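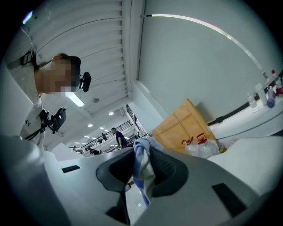 ## Hand-held gripper kits: budget and ordering FAQ

Applies to the Kindton and Fledunville sites. Last revised 2023-12-10. Questions on cost codes go to Rosalie Wallner; questions on hardware go to Reto Brunner.

### What counts as one kit?

One hand-held gripper with its camera, one chest harness with device bracket, one headset, one charger and one carry case. The Athumani workstation is a separate line and is shared by the whole site.

### Can I order the gripper without the harness?

Yes. Enter it as a part order. The harness comes in one adjustable size, and the bracket is sold with it. Brackets from the older Doretti harness do not fit.

### How many spares should be in the plan?

Each site holds 2 spare grippers. Finger pads are a consumable and are ordered in packs of 300. Do not list them as equipment.

### Is there a spending limit for site leads?

Orders up to 1,000 francs need only the site lead's approval. Anything higher goes to Seraina Mösli with a written quote. Splitting an order to stay under the limit will get both halves sent back.

### Which cost code do I use?

- Grippers, harnesses, workstations: 537
- Pads, straps, cables, cleaning supplies: the site's own consumables code
- Repairs under warranty: no code, attach the return form

### Do we have to budget for storage?

Yes, and it is the line most often missing from plans. Each session uses more than 300 gigabytes at Fledunville. Use your own site's log if you have one.

### What does the room need?

Even overhead lighting, a table the operator can reach from both sides, and power at the wall. Fixed cables should be secured to the wall. Building work is not covered by the equipment budget and takes longer to approve, so file it first.

### Lease or buy?

Buy the grippers. Workstations can be leased if the site expects to close or move within the contract term. Pui-shan Tsao keeps the current lease terms.

### When is the next order window?

January. Late requests are held for the following window unless they replace a failed unit.

### Who handles returns?

Engelbert Rüegg. Include the serial number and the charger. Units returned without a charger are logged as incomplete.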